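Packing bench is getting robot arms – what happens to the people on it?

Asked by benchwarmer_23 in Work & Workplace

I've been at Clostard for six years, on the small-goods side. We put together office starter kits for companies that hire in batches: organizer, pens, markers, a few boxed bits, a welcome card that no one has ever read. In April we were told that part of the bench work is going to two-armed setups from an outfit called Etix. The first one is in and running beside us for a trial.

The meeting was the usual. Our site manager, Imtiaz Sheikh, said "no one in this room should be worried", and then the whole room went off and worried. There are 23 of us on the bench across two shifts. The written notice says roles will "evolve". I've asked what mine is evolving into and got a very nice smile.

I'm not against the thing. My wrists have views on sorting markers for eight hours and I'd be happy to hand that part over. What I'd like to know from people who have been through it is what changes day to day, and whether I should be asking for anything now, before it's all settled and the answer to everything is "well, that was decided in the trial".

Also, our target is 900 kits a shift and it hasn't moved, even though two of our people are now tied up minding the arms. Is that normal?

3 replies

tapegun_tess
Normal, yes. Fair, no. We had the same at Skitora when they automated part of returns. The target stayed put, the two sharpest people got pulled off to look after the machine, and for a couple of months the rest of us were doing their share and getting charts about it.

What changed for me was mostly the kind of tired. Before, I went home with sore hands. After, I went home having listened for a beep all day. You spend a lot of the shift waiting for something to go slightly wrong and then being quick about it. Some people loved that. A bloke I'd worked beside for years hated it so much he moved to the loading dock, where he says at least the boxes stay where you put them.

The chat goes, too, a bit. We used to work facing each other. Now there's a machine in the middle of the conversation and you have to lean round it to find out how someone's weekend was.

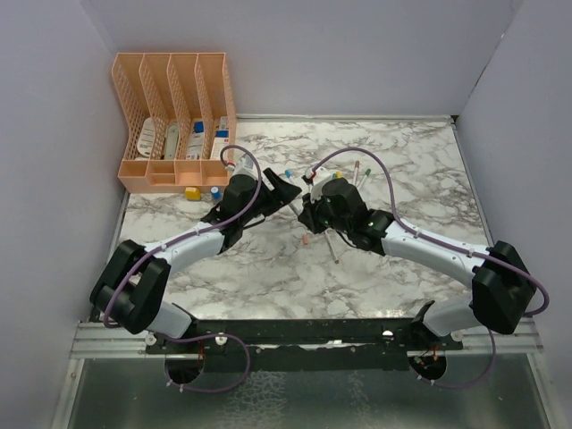
Does the person minding the arms get paid more than the people packing by hand?

Only if somebody asks and it ends up in writing. Where I was, minding the machine started out as a favour, then became a habit, and by the time we called it a job they'd had most of a year of it at the old rate. It went up in the end, after our rep sat down with a list of everything the minders did that wasn't in the packing description: clearing stops, resetting, filling in the fault log, showing visitors around. The visitors alone should have been worth a dollar an hour.

So start your own list now. Dates, what you did, how long it took. Boring, but it's the only bit of paper in the building that will be on your side.

mid_shift_ray
they said the same to us. half the bench got moved to another building. good luck

Amarasinghe_P
I'm on the other side of this, so throw what you like. I schedule the floor at a plant that went through it a while back, and I've had to stand at the front of that meeting and say "evolve" with a straight face.

Some of what you're seeing is plain bad planning. A trial should have its own target and its own hours. If two people are minding arms, they aren't packing, and the number for the bench should come down to match. Ask your manager exactly that, by email, in one line. Managers can talk around a paragraph all day.

Ask as well what counts as success. At our place it turned out someone upstairs had settled on 70 per cent of the hand rate as good enough, and we only heard when it was nearly there. Knowing that figure early would have saved a lot of muttering in the lunchroom, though I suppose the muttering was free.

On jobs, I can only tell you how ours went. We didn't let anyone go, but when people left they weren't replaced, and the bench is 6 people smaller than it was. Whether you call that no job losses depends on which end of the table you sit at. The ones who did best had put their hands up for training in the first few weeks. By the second round there were fewer spots and a form to fill in.

And get the wrist thing on record, even if the arms do end up with the markers. If the trial's called off, you'll be the one getting them back.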